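Grooved Fingertips and a Wrist View: Picking Up Bakery Items from a Tray
Project report by Lindiwe Khumalo
Advisor: Odair Magalhães
December 6, 2019

1. Why we went back to the fingertips

When I started this project in January I was sure that all my time would go into the learning side, and I had a lovely long reading list to match. Then the first grasps went badly with the flat tips that came with the gripper, and Odair kindly suggested that I look at the hardware before blaming the network. He was right, and I am grateful, even if it cost me most of the spring!

The new tips are wide, pale plastic pieces with long grooves running down their length, a bit like a slotted turner, and they clamp onto the metal shafts we already had. I went through 3 versions before one of them held on firmly enough. For every grasp the arm brings the open fingers down over the tray, one on each side of the item, and the wrist camera saves a view just before they close. Those views are all the policy gets to see - there is no overhead camera in this setup. The croissant was our hardest shape, with its tapered ends and curved segments, so it got more practice than anything else.
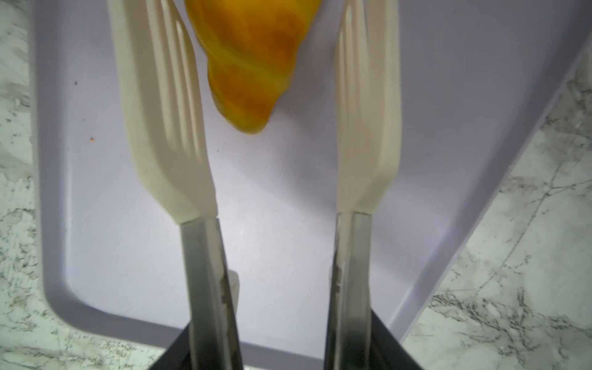

2. Data and training

I collected 437 demonstrations by hand-guiding the arm, which is slow but rather pleasant work once you get into the rhythm of it. Of these, 400 went into training and the rest were kept aside for checking. The starting position changed each time, so that the fingers did not always come down centered on the item.

3. Results so far

On the croissant, the policy with the grooved tips managed 70 percent of its test grasps. Most of the misses came when one finger started out much closer than the other and nudged the croissant along before closing. I would like to try a small sideways correction next, and Odair has already lent me his notes on it.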